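Vuradis 양팔 조작 데이터, README

안녕하세요! Vuradis는 제가 Turonia 작업실에서 모으고 있는 양팔 원격조작 시연 모음이에요. 모방학습 정책을 돌려 보려고 시작했는데 어쩌다 보니 양이 꽤 쌓여서, 정리하는 김에 올려 둡니다.

들어 있는 것
에피소드 633개, 그중 검수까지 끝난 건 334개예요. 나머지는 unchecked 폴더에 따로 빼 뒀으니 학습에 바로 섞지는 말아 주세요(저도 한 번 섞었다가 이틀 날렸어요...). 에피소드마다 머리 카메라와 양쪽 손목 카메라 영상, 관절 각도, 그리퍼 개폐 값, 한 줄짜리 작업 지시문이 들어 있습니다. 기록 주기는 20Hz로 맞췄고요.

폴더 구조
episodes/ 검수 완료분
unchecked/ 아직 안 본 것
meta/ 지시문, 성공 여부, 물체 배치 메모
tools/ 변환 스크립트. Mäkelä 형식으로 내보내는 건 여기 있어요.

수집 방식
조종은 전부 제가 했습니다. 그래서 손버릇이 그대로 묻어 있어요. 오른팔로 먼저 가는 버릇이 특히 심한데, 3월 이후 녹화분부터는 왼팔로 시작하는 지시를 일부러 늘렸어요. 실패한 시연도 지우지 않고 success 값만 false로 적었습니다. 놓쳤다가 다시 집는 동작이 의외로 쓸모 있더라고요!

수납함 작업
뚜껑 달린 흰색 수납함의 열린 칸에 그리퍼를 넣는 작업이 제일 까다로웠어요. 칸이 좁아서 손가락이 벽에 닿기 쉽고, 주변에는 도넛이나 비닐에 든 소시지 같은 다른 물건도 같이 놓고 찍었거든요.
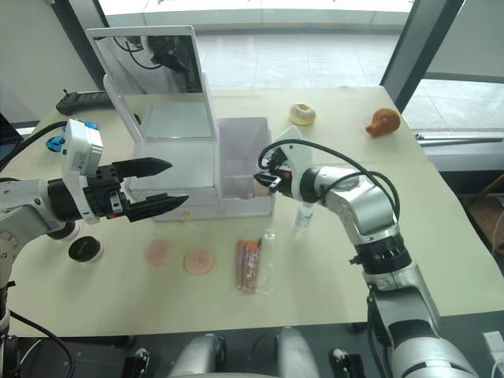
배치는 에피소드마다 조금씩 바꿨고, 물체 위치를 무작위로 뽑는 스크립트도 tools에 넣어 뒀어요. 창가라서 시간대에 따라 밝기가 많이 달라집니다. 오후 4시 넘어 찍은 것들은 meta의 light 항목이 low로 되어 있으니 필요하면 걸러 쓰세요.

알려진 문제
- 에피소드 51번은 왼쪽 손목 영상이 거의 1초 밀려 있어요. 다음 판에서 고칠게요.
- 뚜껑 안쪽에 비친 팔을 검출기가 물체로 잡는 경우가 있습니다.
- Trornden 로더 구버전에서는 지시문 한글이 깨져요. UTF-8로 열면 괜찮습니다.

이상한 에피소드를 발견하면 번호만 적어서 이슈로 남겨 주세요. 주말에 몰아서 확인합니다.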